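The patience of the hand

At Tillance we guide the arm by remote control, and the computer keeps every movement. My colleague Ferenc Bognár made 143 demonstrations in July. I think 70 would be enough, if they were slower and more honest. 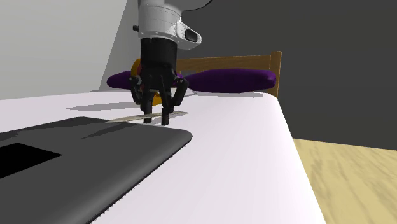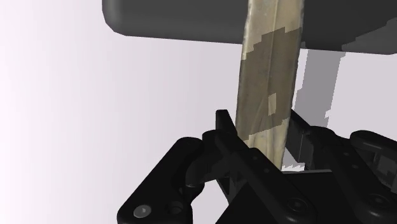
The gripper and a narrow object, in simulation.

A skilled person hides his doubts. He goes straight down, closes the fingers and is proud of the short time. But the robot learns also from the small correction — the moment when the hand stops, goes back a little and tries a better angle. In our office such attempts are often deleted as mistakes. I would keep them.

I do not say that every bad attempt is useful. Three tired ones in a row teach only tiredness. Still, I would ask those who lead such projects to stop paying for speed, and to let the operator take a rest before the next attempt.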